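Bedtime questions you weren't ready for
Plornville Parents board > Faith and family

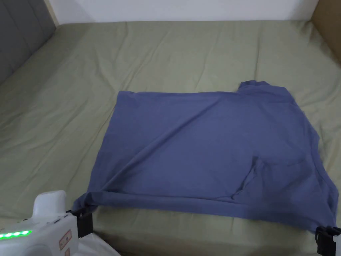

Blue T-shirt on the bed, Saturday morning.

ona_dzene wrote:
My six-year-old asked me last night whether Grandpa can hear us when we say grace. I was half asleep myself and I said "I think so, honey," and then I lay awake till nearly 2 wondering if I should have said something surer – or less sure! What do you all tell yours?

hollenstein_mom wrote:
Oh Ona, I think your answer was lovely. We've had this one at our house (more than once, and always with the lights already off) and I just say yes. Kids that age need a yes.

RManole wrote:
I'd gently disagree. My daughter is 8 now and she remembers every single yes I ever gave her. I tell her what I hope and let her hear that it's a hope.

hollenstein_mom wrote:
But doesn't that worry her, Ruxandra? Mine would be up all night with a maybe.

RManole wrote:
She did fret a little, I'll admit. Then she asked for water and went to sleep.

Rongrong C. wrote:
We sing hymn 218 when the big questions come, all the verses, and talk at breakfast.

ona_dzene wrote:
Breakfast! I'm trying that tonight. Thank you, all of you.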